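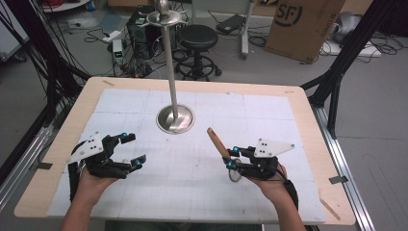
Section 4: Fixing and Loading the Garkach Wall Rail

4.1 Before you begin

Read this section in full before drilling. The Garkach rail is intended for indoor use on brick, block or timber stud walls. It must not be fixed to plasterboard alone. Check the wall for pipes and cables with a suitable detector, and keep the fixing kit out of the reach of children.

You will need a drill, a spirit level, a pencil, a tape measure and a cross-head screwdriver.

4.2 Fixing the rail

1. Hold the rail against the wall at the chosen height and mark the centre of each bracket hole.
2. Check the marks with the spirit level and correct them where necessary.
3. Drill each hole to the depth shown on the fixing packet. Clear the dust.
4. Push the wall plugs in until they sit flush.
5. Fit the brackets with the longer screws. Do not tighten fully at this stage.
6. Slide the rail into the brackets, check the level again, then tighten all screws by hand.
7. Press the end caps into place.

Note: On timber stud walls, omit the wall plugs and screw directly into the stud. Brackets must be no more than 400 mm apart.

CAUTION: Do not use a powered driver for the final tightening. Damage caused by over-tightening is not covered by the guarantee.

4.3 Hanging utensils and pans

1. Clip the hooks over the rail with the open side facing the room.
2. Leave at least 100 mm between the lowest item and the worktop.
3. Place heavier items next to a bracket.

Note: Hooks from the earlier Jalta range do not fit this rail.

CAUTION: Do not fit the rail above a gas hob.

4.4 Missing or damaged parts

Contact Werkunex Customer Service, quoting part number 777 for brackets or 1521 for end caps. Lines close at 4 pm on Thursday.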